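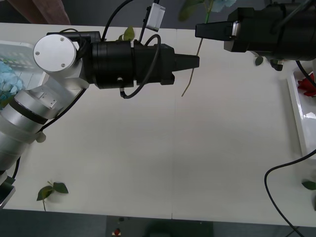
Hortensia à gauche dans le panier blanc, rose rouge à droite sur le plateau.

Accueil | Programme | Ateliers | Notes des intervenants | Contact

Fleurs artificielles : trier, poser, composer
Notes pour l'atelier Firkow, août 2019

Intro – courte. Dire bonjour, remercier Havus pour la salle. Ne PAS refaire l'historique de la fleur en tissu, trop long en mars.

Départ : deux variétés, pas plus. Rose rouge, hortensia bleu pâle. Une qui attire l'œil, une qui remplit. Demander à la salle laquelle on pose en premier (réponses partagées en général, laisser parler 2 min).

Ensuite la tige. Prendre la fleur bas, jamais par la tête. Montrer le geste lentement, le refaire.

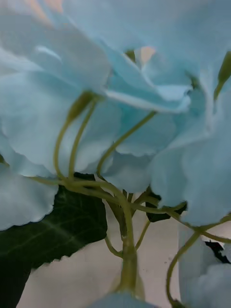
L'hortensia par en dessous : tige principale, puis les petites branches.

Insister là-dessus. Tout le monde regarde le dessus, le dessous dit comment la tête va tenir. Écarter les branches une par une, doucement. Si un fleuron se déboite, on le renfonce, pas de colle.
Catalogue Hellström : réf. 1466 pour les tiges longues – vérifer avant de le dire au micro.

Poser à plat avant le vase. Étape que les gens sautent. Fleurs couchées, on compare les hauteurs, on bouge, on rebouge.

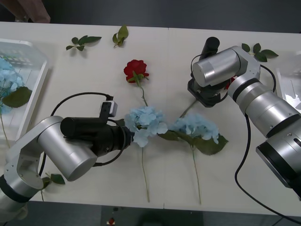
À plat sur la table blanche : la rose, les têtes bleues juste à côté.

Question à lancer : le rouge au milieu ou sur le bord ? Moi sur le bord. Laisser débattre.
Longueur des tiges : on ne coupe rien à ce stade. Rien. Le répéter.

Feuilles – les ouvrir, les orienter vers l'extérieur. Une feuille repliée sous la tête, ça fait paquet.

Le fond maintenant. Tissu blanc, uni. Le bleu pâle se perd vite sur une nappe à motifs, le rouge supporte mieux.
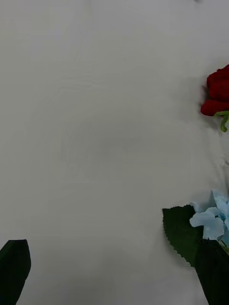
Et laisser du vide, beaucoup de vide, les débutants remplissent tout. Passer ensuite au rangement : à plat dans la boîte, têtes du même côté, papier de soie entre les couches. Modèle Fallell si on demande, sinon n'importe quelle boîte longue.

Fin : 11 minutes de questions, pas plus, la salle est reprise après. Penser a ramasser les feuilles tombées.

Commentaires

mimosa_k : Merci pour les notes, j'étais au fond et j'entendais mal. Pour la poussière vous faites comment ?

atelier3832 : Pinceau sec pour moi, surtout sur les hortensias, ça s'incruste dans les plis.

lise.b : Pas d'accord pour la rose sur le bord !! au milieu c'est bien mieux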